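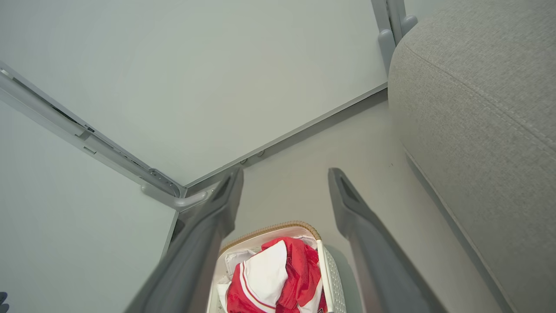 *Una prenda roja con ribetes blancos, dentro de un cesto blanco.*

# Sedlow presenta Prallell, una chaqueta de moto para quienes ruedan todo el año

**24 de septiembre de 2025.** Con la ilusión de quien lleva mucho tiempo deseando contar algo y por fin puede hacerlo, Sedlow anuncia la llegada a las tiendas de Prallell, su nueva chaqueta textil de turismo, pensada para los motoristas que salen de casa con fresco, comen al sol en una terraza y vuelven con la humedad de la noche metida en los hombros. Es una prenda en la que hemos puesto muchísimo cariño (y bastantes discusiones de taller, todo hay que decirlo), y que nace de las conversaciones que mantenemos desde siempre con nuestros clientes en ferias, concentraciones y mostradores.

Prallell se compone de una chaqueta exterior de tejido resistente a la abrasión y de dos capas interiores independientes, una térmica y otra impermeable, que se ponen y se quitan sin necesidad de desmontar media prenda en el arcén. La capa impermeable puede llevarse también por fuera, algo que nos pedían con insistencia los usuarios de nuestra chaqueta anterior, la Horkilton, cansados de tener que adivinar si iba a llover antes de arrancar. Las dos capas se guardan en el bolsillo trasero, que ahora es más ancho y cierra con una cremallera de dientes gruesos, fácil de manejar con los guantes puestos.

## Un desarrollo hecho en carretera

Antes de dar por buena la versión definitiva, un grupo de 76 motoristas recibió una chaqueta de preserie y la utilizó en sus desplazamientos habituales: trayectos al trabajo, escapadas de fin de semana y algún viaje largo con equipaje y acompañante. De sus comentarios, que nos llegaban a veces en forma de formulario y a veces en forma de mensaje de voz interminable, salieron 326 observaciones que el equipo de diseño leyó una a una. Algunas eran pequeñas, como la que pedía alargar un centímetro el tirador del cuello. Otras nos obligaron a volver a la mesa de patronaje, y gracias a ellas la manga tiene hoy una curvatura mucho más natural cuando se agarra el manillar.

«Había una señora que nos escribía después de cada puerto de montaña, con todo detalle, y yo esperaba sus correos como quien espera una carta de la familia», cuenta Halima Anozie, responsable de diseño de Sedlow. «El cuello lo cambiamos por ella. Le rozaba al girar la cabeza para mirar atrás, lo probamos nosotros con nuestros cascos y tenía toda la razón. Me hace mucha ilusión que la chaqueta salga por fin a la calle y que cada persona que nos ayudó pueda encontrar en ella su trocito.»

## Protección y ajuste

La chaqueta incorpora protectores flexibles en hombros y codos, con dos alturas de colocación en el codo, y lleva de serie protector de espalda. El ajuste se hace mediante trabillas en brazo y antebrazo y un cinturón interior elástico que evita que la prenda se suba al frenar. En el pecho y la espalda hay aberturas de ventilación de apertura larga, que en los días de calor se agradecen desde los primeros kilómetros.

Hemos querido cuidar también el tallaje, una asignatura en la que, como marca, teníamos margen de mejora. Prallell se ofrece en 7 tallas, con patrón masculino y femenino desarrollados por separado, y todas ellas pueden pedirse con el largo de manga corto o largo sin coste adicional. Quien dude entre dos medidas puede acercarse a cualquiera de nuestros distribuidores y probársela sentado en su propia moto, que es donde una chaqueta dice la verdad.

## Arreglos con nombre propio

Junto con el lanzamiento, Sedlow pone en marcha un servicio de reparación en colaboración con el taller de costura técnica Győri, con el que ya trabajábamos en las prendas de preserie. Los propietarios de una Prallell podrán enviar su chaqueta para cambiar cremalleras, reponer trabillas o reforzar costuras, y recibirán un presupuesto antes de que se toque una sola puntada. El servicio se extenderá en marzo a los modelos Horkilton, de los que muchos clientes siguen disfrutando a diario y de los que, nos consta, no piensan separarse.

## Disponibilidad

La primera producción consta de 1.388 unidades y se distribuye desde hoy en los establecimientos autorizados, en negro, gris piedra y una combinación de arena y azul. Los distribuidores que deseen recibir un muestrario o concertar una jornada de prueba con clientes pueden solicitarlo a su comercial de zona.

## Sobre Sedlow

Sedlow diseña ropa y complementos para motoristas de carretera, con especial dedicación al turismo y al uso diario. Trabaja a través de tiendas especializadas, a las que aprovecha estas líneas para dar las gracias por su paciencia y su confianza.

**Contacto para medios:** Departamento de Comunicación de Sedlow. Hay muestras disponibles para prensa especializada, previa petición de talla.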